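Bramville Household Chores Trial – second progress report to the Brilitell fund
Covering the cold months up to the end of August

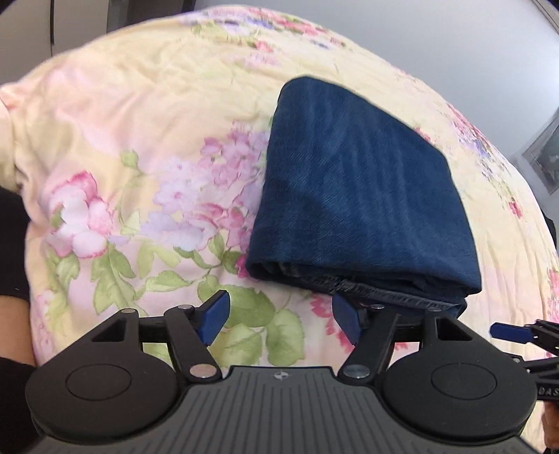

Hello again, and thanks for the extra few weeks to get this in. I know the first report was mostly about rooms, cupboards and who had a key, so you'll be glad to hear this one has some laundry in it.

The question you gave us money to look at was a plain one: can a machine do the ordinary jobs around a house or a small shop yet, and if it can't, how far off is it? My short answer at the halfway mark is that it can do bits of a few of them, slowly, if the job is set up kindly. The longer answer takes up the rest of this report.

Where we've got to

We've now recorded 802 usable goes at folding and stacking, all of them done by people working with a pair of hand-held grippers. That's trousers, tea towels, pillowcases, T-shirts and a fair few odds and ends that came in with the donated washing. We threw away a good number on top of that, mostly in the first fortnight when we were all still learning to slow down. Anyone who has folded laundry for forty years does it in one big flick, and you can't flick with these things. You pinch, you lift, you lay it over, you pinch again. It's a bit like eating peas with oven mitts on!

The Vudach software takes those recordings and learns from them, and then we try what it has learned on the bench arms at the Ruddock Street workshop. We did two rounds of that this time. In the second round it got a tea towel into something I'd be happy to put in a drawer on 37 tries out of 65. Trousers were a good deal worse. It can manage the first fold, leg over leg, more often than not, but then it tends to lose the crease on the second one and you end up with a sort of parcel.

What it's good at

Flat, square, light-coloured things on a plain surface. I wish that were a longer list. Tea towels are the star, and pillowcases aren't far behind once somebody has got the air out of them. It's also surprisingly steady at nudging a finished fold along to the stack without wrecking it, which I'd have guessed would be the hard part.

What it's bad at

Dark cloth is a pain. A navy or black garment has so little to show where one layer stops and the next starts, and the machine will quite happily grab both, or grab the bedspread as well. Patterned bedding underneath causes its own bother. Big flowers are the worst of it – the software seems to take the edge of a petal for the edge of the cloth. We could fix that tomorrow by doing everything on a plain grey mat, and on the bench we did try it, and the numbers went up nicely. But people fold their washing on the bed, and their beds have flowers on them, so I've asked the team to keep recording on real bedspreads in real bedrooms. I'd sooner bring you a lower score that means something.

Then there's speed. A pair of trousers takes me a few seconds at home. The bench arms took 45 seconds on their best run, and that was with the trousers already laid out flat. Pulling one garment out of a basket of tangled washing is still beyond us, and I don't want to promise it for the final report.

The shop side

You asked me to say more about the shop floor, so I will. The hardware shop let us try restocking small boxed items after closing, from 6 pm on, and boxes are much friendlier than cloth. They stay the shape they are. The arms filled a low shelf quite neatly. Where it fell over was anything out of the ordinary: a crushed corner, a box put back the wrong way round by a customer, a price ticket hanging down in the way. The shop staff were polite about it, but the general feeling was that they'd be done and on the bus by the time the machine had finished one bay. Fair enough, too.

Money and hours

We're a little under on equipment and a little over on people's time. The overspend is nearly all labelling, where someone sits and marks which goes were good, which were so-so and which should be binned. I'd underestimated how tiring that is, and we've cut the sittings down to a couple of hours. With your okay I'd like to move what's left in the equipment line across to labelling. We don't need more gear. A spare set of finger pads is the only thing on the wish list and that will come out of petty cash.

What's next

More dark clothing, and on as many different bedspreads as we can borrow. I also want to start on towels, which are thick and springy and will probably make us all cross for a month. The third round on the bench arms is pencilled in for October, and I'd love it if someone from the fund could come and watch. Bring a basket of your own washing if you like – it's better for us when we haven't seen the clothes before.

The labelling sheets and the updated budget are in the same shared folder as last time. If you could let me know about moving that money before the end of September, I can keep the same people on.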